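Plarau Folding Box Kit – Classroom and Club Pack

We put the Plarau kit together for student robotics clubs that have had their fill of stacking cubes and would like something a good deal more stubborn. Cardboard bends and springs back, and it keeps a team busy for weeks (ours at the Lellcombe club started in December and still haven't put theirs away!).

Each pack holds 52 flat brown cardboard boxes with hinged lids, 2 printed folding guides, and a green cloth backdrop you can hang behind any table. Arms and hands are not included – most clubs already have their own, and we would much prefer you spend your budget on those. 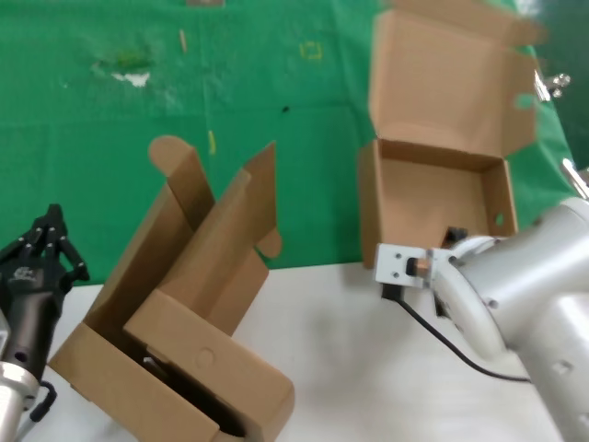
Can beginners use the kit if they have never programmed two arms together?
Beginners do very well if they start with one arm and let a student hold the box steady, then add the second arm once the lid closes cleanly.

The boxes can be flattened and folded again many times, though the creases do get soft after a while, so please keep a few fresh ones back for competition day. The Brirnau Student Challenge uses the same box, and its practice sheet is tucked inside the folding guide.

Price: $76 per pack
Refill: Simiyu box bundle, sold separately
Page updated Friday, February 21, 2020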